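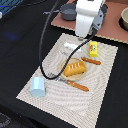
# trarkcombe-linen

Shrinkage and colour-change records for household table linen, washed at home under ordinary conditions. Covers placemats, runners, napkins and tablecloths. Measurements were taken flat, before first wash and after later washes, by the people who own the items.

Maintainer: Matúš Holub
Colour readings and checking: Sayaka Chiba
Last edited: 08/04/2024

## Contents

| File | What it holds |
|---|---|
| `items.csv` | One row per item: fibre, weave, finish, hem, size as bought |
| `readings.csv` | One row per measuring session: sizes, wash count, colour values |
| `codes.md` | Full list of fibre, weave and drying codes |
| `CHANGES` | Corrections between versions |

The two CSV files join on `item_id`. `readings.csv` has 2181 rows, excluding the header. Items come from 46 households, coded `H01` to `H46`. The key linking codes to addresses is held separately and is not released.

All files are UTF-8 with Unix line endings. The field separator is a comma, the decimal mark is a point. Missing values are empty, never `NA` or `-1`.

## Fields in `items.csv`

| Field | Type | Notes |
|---|---|---|
| `item_id` | text | Household code, hyphen, serial letter |
| `kind` | text | `mat`, `runner`, `napkin`, `cloth` |
| `fibre` | text | From the care label. `unk` where the label was missing |
| `weave` | text | `plain`, `twill`, `damask`, `waffle`, `other` |
| `finish` | text | `none`, `coated`, `starched`, `unk` |
| `hem` | text | `single`, `double`, `mitred`, `fringe`, `none` |
| `warp_mm` | integer | Length along the warp as bought |
| `weft_mm` | integer | Length along the weft as bought |
| `prewashed` | 0/1 | 1 if the label says so |

Warp direction was found from the selvedge where one survived. On hemmed items with no selvedge the longer side was entered as warp and `warp_guess` in `readings.csv` is set to 1. Square items without a selvedge were marked with a stitch in one corner and measured in the same order each time.

## Fields in `readings.csv`

| Field | Type | Notes |
|---|---|---|
| `item_id` | text | Joins to `items.csv` |
| `washes` | integer | Total washes since purchase, including this one |
| `temp_c` | integer | Programme temperature, not measured water temperature |
| `dry` | text | `line`, `flat`, `tumble`, `rack` |
| `ironed` | 0/1 | Ironed before measuring |
| `warp_now` | integer | Millimetres |
| `weft_now` | integer | Millimetres |
| `skew` | integer | Difference between the diagonals, millimetres |
| `l`, `a`, `b` | decimal | Colour values, see below |
| `warp_guess` | 0/1 | See above |
| `remark` | text | Free text, lightly edited |

Fringed items are measured from the last full weft thread, not from the end of the fringe. A few early rows for household `H12` were measured fringe to fringe. They were corrected by subtraction, and `remark` begins with `FR` in those rows.

## Measuring method

Each household was given a steel rule, a clip weight and a printed sheet. The steps on the sheet:

1. Leave the item flat indoors overnight after drying.
2. Smooth by hand from the centre outwards. Do not pull.
3. Measure both sides at the middle, then both diagonals.
4. Write down the reading to the nearest millimetre.
5. Note whether it was ironed.

Every reading was taken twice and the mean entered, rounded down. If the two differed by more than 2 mm the household was asked to measure again. Where no second attempt came back, the row was dropped.

Ironing matters more than expected for linen and hardly at all for the coated cottons. Treat ironed and unironed readings of the same item as two separate series — mixing them produces jumps that look like recovery.

## Colour values

Colour was read by Sayaka Chiba with a Haldane handheld meter on items brought to the Trarkcombe workroom, so colour is missing from most rows. Three spots were read per item and averaged. For patterned cloth the spots are on the ground colour, clear of the pattern. Very fine patterns leave no clear ground within the meter's aperture. In those rows the values are a blend, and `remark` begins with `BL`. Do not compare `BL` rows with others.

The meter was replaced once, in July. Readings from the old and new units were compared on a set of undyed cotton squares and no correction was applied.

## Known problems

- Fibre is taken from care labels. The Nakov mats are labelled as linen, but four of them shrank like a cotton blend. They are left as labelled.
- `temp_c` of 0 means the "cold" programme. It does not mean zero degrees.
- Household `H31` moved house partway through and went from soft to hard water. The rows are not split.
- Large cloths are under-represented. They do not fit flat on most tables and people gave up on them.
- Items with stains were sometimes soaked first. Soaking is only recorded if someone thought to mention it.
- Wash counts for napkins used in rotation are shaky. Some households washed the set as one load and counted it once for all.

## Reading the files

```python
import pandas as pd

items = pd.read_csv("items.csv")
reads = pd.read_csv("readings.csv")

d = reads.merge(items, on="item_id", how="left")
d["warp_change"] = (d.warp_now - d.warp_mm) / d.warp_mm * 100
d["weft_change"] = (d.weft_now - d.weft_mm) / d.weft_mm * 100
```

Negative values are shrinkage. Positive weft values do occur, mostly in waffle weave dried on a line.

`washes` is not evenly spaced. Plotting by row order within an item gives a misleading curve.

## Suitable and unsuitable uses

Suitable for hem allowance estimates, teaching repeated-measures analysis, and rough checks on care label advice. Sewing notes based on an earlier version used the 40-degree rows only.

Not suitable for ranking brands. There are too few items per maker, and the Trodetti items all came from one household with one machine.

## Corrections

Send corrections to Matúš Holub with the `item_id`, the wash count and the value you think is wrong. Changes to existing rows are listed in `CHANGES` with the old value kept. New households are not being added to this version.

## Licence

CC BY 4.0 for the data files. The Python snippet above may be used without credit.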